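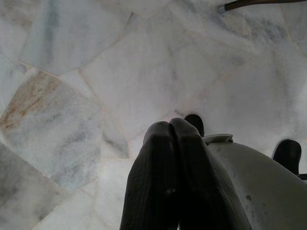
4. Stopping to talk: what residents told us about their entrance halls

We now come to the part of the study that gave us the most pleasure to carry out, and which we fear has also given us the most trouble to write up. The earlier sections dealt with the questionnaire, to which 1,128 residents of the Wolberg and Lowther estates were kind enough to reply, and with what their answers said about how often neighbours speak to one another. A questionnaire is a blunt sort of tool, though, and a tick in the box marked "sometimes" can hide a good deal of life. We therefore went back to talk at greater length with 23 of the people who had said they would be happy to see us again, and the present section draws almost wholly on those conversations.

Most of the talks were held in people's kitchens. We had planned to keep each to an hour, and hardly ever managed it. Kornél Bognár led the talks at Wolberg and Yoshinori Nagano those at Lowther, and we swapped notes at the end of each week so that a theme picked up on one estate could be tried out on the other.

4.1 The length of a greeting

The first thing that struck us was how finely people grade their greetings. A woman who had lived at Wolberg since the blocks were new told us that there was "the nod, the good morning, and the bags-down", the last being a talk long enough to be worth putting one's shopping on the floor. We liked the phrase so much that we have used it ever since, and several residents at Lowther knew at once what we meant by it when we tried it on them. A bags-down talk was seldom planned. It grew out of waiting for the lift, or looking for keys, or going through the post, and people were quite clear that without some small task of this kind they would have felt awkward standing still.

This fits rather well with our questionnaire findings. Residents whose letter boxes are inside the hall reported longer talks with their neighbours than those whose boxes stand out by the road, and the gap held when we looked only at people who had lived on the estate for a similar length of time. We would not wish to lean too hard on this, as the blocks with outside boxes are also the taller ones, and we return to the point in Section 6.

4.2 Light, warmth and somewhere to lean

We asked everyone what they would change about their hall if the choice were theirs. We had expected to hear about locks and lighting, and so we did, but we also heard a great deal about window sills. A deep sill at hip height was spoken of with real fondness, as a place to rest a parcel or a small child, and two blocks at Lowther that had lost theirs when the windows were replaced were still in mourning for them. Radiators came up nearly as often. One man told us he had got to know his neighbours "one winter at a time", always beside the same radiator, and hardly saw them between spring and autumn.

Finishes mattered less than we had supposed, with the exception of floors, on which nearly everyone held a view. Irregular marble paving of the kind shown in Figure 3, with angular pieces, mostly white with grey veining, set between thin pale joints, was admired by older residents as a sign that somebody had once taken trouble over the building. Younger parents tended to think of falls. Neither group thought that the floor made them any more or less likely to stop and chat, and we are inclined to believe them.

Figure 3. Irregular marble paving, mostly white with soft grey veining.

4.3 Those who would sooner not

It would be unfair to leave the reader with the idea that everybody longs for company by the letter boxes. A fair number of those we spoke to had worked out, over the years, how to cross the hall without meeting anyone. They listened at the door, or took the stairs, or collected the post late at night. They were not unfriendly people, and most of them gave us tea. A resident in her seventies explained that she was fond of her neighbours and simply preferred to choose her moments, and she asked us to put that in the paper, which we gladly do.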